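How to Keep a Decision Journal

By Keir Menzies

A decision journal is a written record of choices you make, what you expected when you made them, and how they came out. The point is to have the expectation on paper before the result is known. Memory tends to shift toward whatever happened, and after a few months most people believe they saw it coming.

What you need

A notebook or a plain text file. I use a Kadel notebook with 144 pages, and one lasts me a little over a year. An app is fine if you already open it every day. Put the date at the top of each entry and leave half a page blank for the review.

Step 1. Pick which decisions to write down

Skip what to have for lunch. Write down anything you have thought about for more than a day, anything that costs more than you would like to lose, and anything you are arguing with someone about. Moving to a new apartment, taking on a project, lending money to a relative and dropping a class are all good candidates. One or two entries a week is plenty.

Step 2. Write the entry before you act

Each entry has six parts:

The decision, in one sentence.
The options you turned down.
The main reason for your choice.
What you expect to happen, and by when.
How sure you are, as a percentage.
How you feel right now (tired, rushed, angry, fine).

Keep it short. Ten minutes is enough for most entries. If you have already acted, you can still write one, but mark it "late" so you know to trust it less.

The fourth part is where most entries go wrong. "It will work out" can't be checked later. "I will still be going to the Vadisstead evening class in March" can.

For the percentage, use round numbers. If you can't tell 70 from 75, write 70. Avoid 50 unless you truly have no idea, and avoid 100 completely.

Step 3. Set a review date

Write the review date on the entry and put it in your calendar at the same time. Choose the date by when the result will be known. A job change might need six months. A difficult phone call might need two days.

Don't reread the entry before then. If new facts come up in the meantime, add them at the bottom with the date and leave the original wording alone.

Step 4. Do the review

Before you open the notebook, write on a separate sheet what you remember expecting. Then compare it with the entry. The gap is often bigger than the gap between your forecast and the result.

Next, answer two questions. Did what I expected happen? Given what I knew then, was it a reasonable choice? Keep the answers apart. A careless choice can end well, and a careful one can end badly.

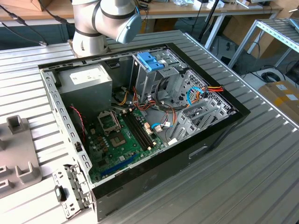
Page last changed: October

Step 5. Look for patterns

Wait until you have some 20 reviewed entries. Sort them by how sure you were. If you said 80 percent on ten of them and five came true, you are too confident in that range. Then sort them again by mood. In my case the entries marked "rushed" did worst, and I now put off anything I can until the next morning.

Common problems

Forgetting to write. Tie it to something you already do, such as the first coffee at your desk.

Writing for an audience. If you think someone might read it, you will tidy up your reasons. Keep the notebook somewhere private.

Falling behind on reviews. Drop the oldest ones and start with this month's.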